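Notes from the Junk Drawer

I've been putting off this month's letter on account of my mother's bread recipe, which I finally tried to write down and which has eaten up three of my evenings. So you're getting the saga instead of the book recommendations. (Those are coming in March, I promise, and yes, I did read the one about the lighthouse.)

Some of you will remember that when we moved to Clildale I swore I'd get the family recipes out of people's heads and onto paper. I bought a nice binder and everything. It has sat on the shelf next to the phone books ever since, holding one page, and the page is for boiled eggs. My brother thinks this is the funniest thing I've ever done.

Then in the fall my aunt called to ask how Mom made her cardamom bread, the braided one, and I opened my mouth and had nothing. I've eaten that bread my entire life! I could tell her it was good. I could tell her it came out on the blue plate with the chip. I could not tell her how much flour was in it, and neither could Mom when I called her next. "Enough that it stops sticking," she said. Enough that it stops sticking to what, Mom?

So I drove up to Weltthorpe with a kitchen scale and a notebook, and I stood next to her while she baked. I'd recommend this to anyone, though maybe bring a snack. Every time she reached for the flour I made her pour it into my bowl first so I could weigh it, and by the second handful she was giving me the look I used to get for tracking mud down the hall. She said I was making the dough nervous. I wrote down 30 grams of sugar, and then when I turned around to get the butter she put in more and wouldn't say how much. "It looked lonely."

The milk was another fight. My notes say "warm," crossed out, then "warmer than that," then "like a bath for a baby, ask whose baby." I had brought a thermometer, but she'd already poured it in by the time I got the cap off. And she doesn't set a timer. She puts the dough on top of the fridge, goes and does the crossword, and when she's stuck on the crossword the dough is done. I have no idea how to put that in a binder.

I came home with four pages that contradicted each other, and the loaf I made from them could have held a door open in a storm. The second one was better but tasted like soap, which I think was the cardamom. I'd bought it already ground, and I suspect it had been sitting in that jar since 2000 or thereabouts, judging by the label. Usha Kartha down the street set me straight on that. She handed me a little bag of green pods and told me to crack them myself right before they go in, and to throw the jar out while she watched. Night and day! The whole house smelled like being nine years old.

Usha also had the best idea anyone's had about this whole project. She said to stop asking my mother for amounts and start asking her what goes wrong. So I called again, and Mom talked for an hour. If it spreads, the butter was too soft. If the top goes dark before the middle's done, put foil on it and quit peeking. If the braid splits open, you pulled it tight because you were mad at somebody, so go for a walk and let the next one relax. I filled both sides of three index cards and hardly had to ask her a thing.

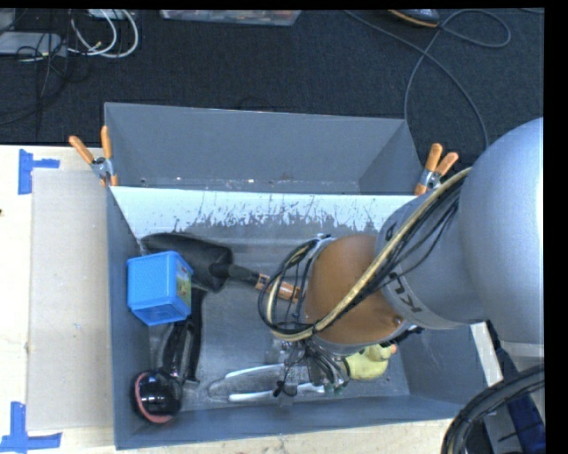 That phone call is how I ended up with a version that works, more or less. I bake it for 20 minutes, then turn the pan and start looking at it, and I take it out when it sounds hollow if I knock on the bottom. Karthikeyan Sundaram, who some of you know from the Bélanger reading group, tried it in his oven and said his needed longer, but he also admits his oven door doesn't close all the way. He ate half the loaf standing up, so I'm counting it as a success.

My aunt has her copy now. She called to say it was close, very close, but that my grandmother used to put a little orange peel in. I called Mom. Mom says there was never any orange peel, that her sister is thinking of a completely different bread, and that she'd like this noted. It's noted. I've put "orange peel (disputed)" in pencil at the bottom of the card, and they can take it up with each other at Easter.

If you'd like the recipe, write back and I'll send it, along with the list of everything that can go wrong, which runs longer than the recipe does. And if there's something your own family makes that only lives in one person's head, I'd love to hear about it, especially the odd instructions. A reader wrote last time to say her grandfather's soup began with "take the pot you don't like." I've thought about that every day since.

One last bit of housekeeping before I go wash this bowl. The cookbook swap is still on, and the Jukik box of paperbacks is still in my hallway, where I trip over it each morning on the way to the coffee. Please come and take some of them. There's bread.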